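Koltstead Neighborhood Newsletter
14/03/2020

Seed swap and library of tools: what is new this spring
By Kanyarat Kamolrat

Dear neighbors, the seed swap is coming back, and this year it will share the hall on Tranley Road with the tool library. Last July we had to put the two activities in separate buildings, and many people walked from one to the other carrying rakes in one hand and envelopes in the other. I was one of these people. It rained.

The tool library now has 346 items on the shelves, and 137 households in Koltstead have a card. The most borrowed thing is still the long pruning saw. After it comes the wheelbarrow with the green handles, which I did not expect, as it pulls to the left.

For the seeds, please bring them dry and in paper. Write on the packet the name of the plant, the year you collected it, and if you can, the color of the flower or the size of the fruit. Last time we had nine packets with only the word "squash" on them, and three of these were pumpkins.
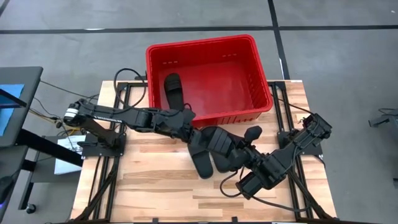 Do I need to bring seeds to be able to take seeds?

Everyone may take up to six packets, with or without something to give. If there are seeds left in the last half hour, you may take more.

The question of old seeds comes every year. Onion and parsnip seeds lose their strength quickly, and I would not swap them after the second winter. Tomato and cucumber seeds are more patient. My own tomatoes last summer came from seeds of five years before, and most of them came up well -- a little slow, but well. If you are not sure, put ten seeds on a wet paper towel in a warm place and look after one week. When fewer than five have opened, keep them at home and sow them thickly.

Chanida Paisan will again bring her long beans and the small bitter eggplant that she calls Chareonsuk, after the family who gave her the first plant. She asks that whoever grows it saves seeds from at least two fruits and brings some back next spring. The fruits must become fully yellow on the plant before you open them. This takes patience, and the plant looks quite ugly by then. 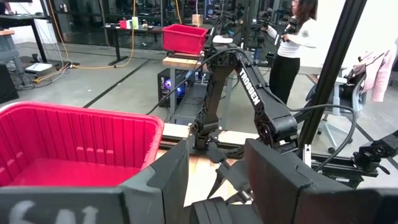

How long can I keep a tool from the library?

Hand tools go out for two weeks and anything with a motor goes out for three days. You can extend the time once by phone, if another person is not waiting for the same tool.

Please clean the soil from the tools before you return them. A stiff brush is enough, and then a dry cloth. Pruners that have cut sick branches should be wiped with alcohol, also between one tree and the next.

We are also looking for a few things. The library would like a second hand cultivator, a good sieve for compost, and a broadfork if somebody has one that only stands in the garage.

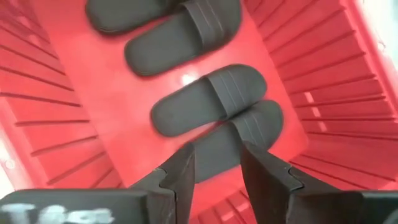 Garden gloves are welcome too, in small sizes most of all, for the children come with their parents and the adult gloves fall off their hands. The Mosik hardware store has promised a discount on new handles for those who want to repair an old shovel at home. Show your library card when you pay.

The potato order is closed now. If you ordered and your name is not on the list at the hall door, please write to me before the end of the week.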